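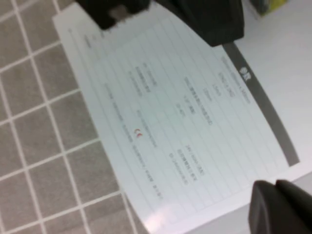

What do you do with the printed spec cards that come in the box with small appliances and gadgets?
Keep one card per item, write the date and the name of the thing on the back, and file it by room in a binder with clear pockets.

Paper & Filing > Household Records
Thread: Spec cards, inserts, leaflets — show me your system!

binderbird
OK so I finally did it. Every card, leaflet and folded sheet in this house came out of the junk drawer, the other junk drawer and the shoebox, and got laid out on the dining table. 171 of them! I was thrilled, my husband less so, we ate standing up.

My favorites are the glossy cards with the ruled table, all the little rows of values. They're stiff enough to stand up in a pocket and they don't shed corners the way folded leaflets do. A lot of mine are in Chinese only and I keep those too. The numbers for volts and watts are usually the same in any language, and my phone's translator handles the rest if the print isn't too tiny.

Sorted by room so far: kitchen, bath, garage, desk. How does everybody else do it?

tidy_in_traluvska
By room never worked for us because things move! The fan has lived in every room we own. I go by what it is: heats, spins, charges, lights up. Four tabs and I can find anything before the kettle boils.

Love the pocket idea though. I've been hole punching mine like a monster.

gluestick_gary
I'm going to be the grump here. Why keep any of it? Model number is on the bottom of the thing, manual is online. I recycle all of it the day I open the box and I've missed it maybe once.

binderbird
Gary, what was the once?

gluestick_gary
A charger for a shaver. Didn't know the output voltage. Bought the wrong one. Fine.

Stelios Lambrakis
Gary, that is my whole argument in one shaver. The label on the bottom is the first thing to rub off, and with no-name stuff there often isn't a manual online at all. I have a desk lamp from Buvow, lovely lamp, and the card in the box is the only place the bulb rating appears.

My method is duller than binderbird's. I tape the card inside a cabinet door close to where the thing is used, one strip along the top so you can flip it and read the back. The kitchen cabinet over my counter has become a sort of gallery and I'm very fond of it.

pocketpages
Tape on glossy card is fine for a year or so and then it goes yellow and takes the print with it. Please use photo corners! I got a box of 1000 from Papadakis (the stationery place, they still have the good paper ones) and I will be using them until I'm very old.

Stelios Lambrakis
Photo corners on a cabinet door. I'm sold, ordering tonight.

kettle_and_co
Does anyone scan? I scanned 20 in March and then gave up because of the shine. I get a big white blob of glare right over the line I need.

pocketpages
Flatbed with the lid down for the shiny ones. If you only have a phone, put the card by a window with the light coming in from the side, flash off, and flatten it under a heavy book overnight first. The bowed ones catch the light at every angle.

tidy_in_traluvska
Quick one while we're here: what do people make of the CE mark on these? I used to think it was a sort of prize.

Stelios Lambrakis
Ha, I wish. It's the maker's own statement that the product meets the European rules that apply to it. For some kinds of product an outside body has to be involved, but for plenty it's the maker's word. I wouldn't keep a card just for that, I keep it for the ratings table.

gluestick_gary
All right. I've got 3 things still in their boxes from the move, including a Tronusitz heater. I'll keep those cards and nothing else. No binder.

binderbird
Gary!! That's a binder. A very small one. Put an envelope on the fridge and write HEATER on it.

kettle_and_co
Tried the window and the heavy book, by the way — so much better. I can read the bottom line of small print now, and it's the importer's address. Doing the rest after dinner.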